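Sunddale Matinee Box Set

The Sunddale Matinee set brings together all nine films in the Omeo detective series on disc for the first time, from the black-and-white opener to the two late colour features. Each film has been given a new transfer from the best surviving print, with the original mono sound kept.

The set comes in a card slipcase with a 37-page booklet covering casting, locations and the change of director after the fourth film. Subtitles are in English only. Extras include trailers, a stills gallery and a 19-minute interview reel.
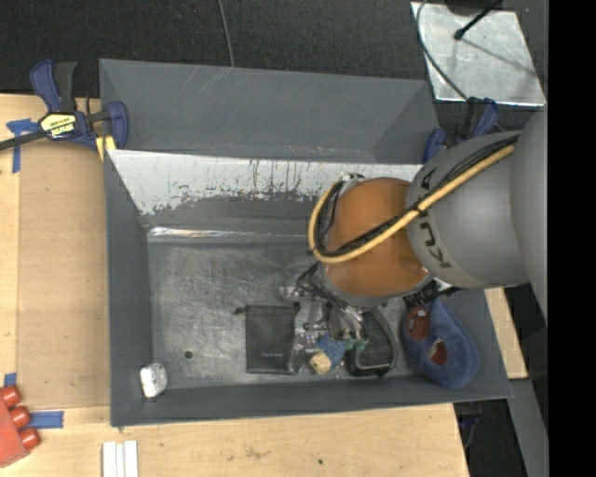
One buyer wrote in to say that the third film looks far better than the old Randanent tape, though the sound still dips in the ballroom scene and the booklet could have said more about the music.

Details
Discs: 9
Shortest film: 77 minutes
Region: 2
Certificate: PG
Label: Sala

Orders placed before noon are packed the same day. Sets can be returned unopened within a month for a full refund. Single discs are not sold separately, but a faulty disc will be replaced free of charge if you send us the order number.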